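October, cell 2, started 8:40

Picking up where the last entry trailed off. The question, restated for whoever reads this after me: does the grasp scorer get any better if we let it see its own failures from the same bin, or does it just get more nervous? The Grikside people say better. Our last batch said nervous. I would like to stop having opinions and have a table.

Setup unchanged since last week except for two things. The vacuum regulator is the replacement, and the scorer is the Cestero branch with the depth term put back in. I took the depth term out in September to prove it did nothing, and proved something else. It is back in. Commit message says "restore depth term" and I would appreciate it if we left it at that.

Protocol for this batch:

3 conditions. A is the frozen scorer, as trained. B is frozen plus the short memory, meaning it gets penalized for trying again within a small radius of a failed pick. C is the one we care about, where the failures go back in as training samples every 300 attempts. Total 3000 attempts per condition if the arm lives that long. Order of conditions shuffled by block so that we don't end up measuring the room warming up after lunch, which is what the Van Leeuwen replication spent a whole appendix apologizing for.

A pick counts if the item clears the rim and is still held at the check pose. Held at the rim and dropped on the way over is a fail, logged separately as "late". I know we argued about this. Late drops were getting counted as successes in the old script, and the old numbers are accordingly lovely.

9:15. Zeroed the wrist sensor. It drifted again. Zeroed it again, left the room, came back, and it had the decency to hold. Started block 1 with condition B.

9:50. B is doing what B does. It fails on something, sulks, and goes off to the far side of the bin to pick at a wall. The penalty radius is too big for a bin this size, so one bad attempt in the middle puts half the floor off limits. Not changing it mid-batch. Writing it here so I can pretend later that I predicted it.

10:30. Block 2, condition A. Frozen scorer tried the same spot 6 times in a row with total confidence. Score went UP slightly on the fourth attempt, I assume from the item shifting a hair and presenting a cleaner normal. This is the failure C is supposed to fix, so in a sense it's good news.

11:10. First retrain for C finished. It takes longer than the Ovwood machine did, and the Ovwood machine was older than some of the cables in here. Suspect the data loader. Ran it with the cache on and it came out quicker, but then I couldn't be sure it was reading the new failures and not the old ones, so cache is off again until I've checked the hash. TODO.

11:45. Arm stopped itself on a force limit. Approach vector was too steep near the back wall and the tool pressed before the controller decided it had arrived. Lowered approach speed for the last stretch, same for all conditions, restarted the block from zero. The aborted part is in the log folder marked "do not use", next to the other things marked "do not use", which I notice now outnumber the rest.

Afternoon

1:20. Early look, knowing I shouldn't. C is ahead of A on anything with a decent flat patch. C and A can't be told apart on thin or bristly things. B is below both, see sulking. I'm not writing rates down until the blocks are balanced because the last time I did that somebody put them on a slide.

What C seems to learn first is where not to go. After the first retrain the scores along the walls drop hard, and after the second they drop on anything narrow, whether or not it had ever failed on that thing. So it could be learning "thin is bad" from a small sample and being right by luck. That's the nervous theory in better clothes. To separate them I need items where narrow and graspable come together, and our usual box of objects is mostly cheerful chunky plastic. Will dig around for some.

Also worth a note: the scorer's confidence and the vacuum reading disagree most on transparent stuff. Depth comes back full of holes, the fill step paints them over with whatever is next door, and the scorer sees a beautiful smooth plane where there's really a gap. Putting the depth term back made this worse and everything else better. I'd take the trade but it needs a line in the write-up.

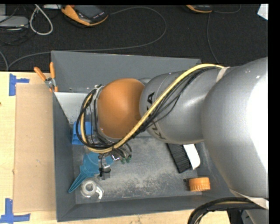

The mixed set is the one I trust for comparing A and C, and I'd like us to keep it the same from here on, whatever the temptation to make it easier. Every shape in there is annoying in its own way. The brush is the best test of the "thin is bad" idea, with a smooth white side and a black bristle side on one object, so a scorer that has learned surfaces should split it down the middle and one that has learned caution should mark down the whole thing. The tape dispenser is the clear-plastic case from the note above. The orange screw cap is small, ribbed on the side and down near the corner, which makes it a wall problem and a size problem at once, and I want its attempts tagged separately so it doesn't drag the wall numbers around by itself.

2:40. Pulled the score maps for the brush only, after retrain 2. White side is down a little, bristle side is down a lot. So some splitting. Not as clean as I'd like for a figure, cleaner than I'd feared.

3:30. Hash check done. With the cache on, it was reading the old failures. So the quick retrain was quick because it was learning nothing new, and the result was nearly as good. I am going to go get coffee before I think about what that means for the paper.

3:55. What it means: we need a condition D, same retrain schedule but fed failures from a different bin. If D matches C, the "own failures" part of the title has to go. Needs another full run of attempts. Asked for the cell through the end of the month.

Open:
- shrink penalty radius for B, separate batch, don't mix
- fix cache key so it includes the block number
- narrow-but-graspable items
- tag for the cap
- late drops: plot against hose position at check pose, I have a suspicion
- wrist sensor, again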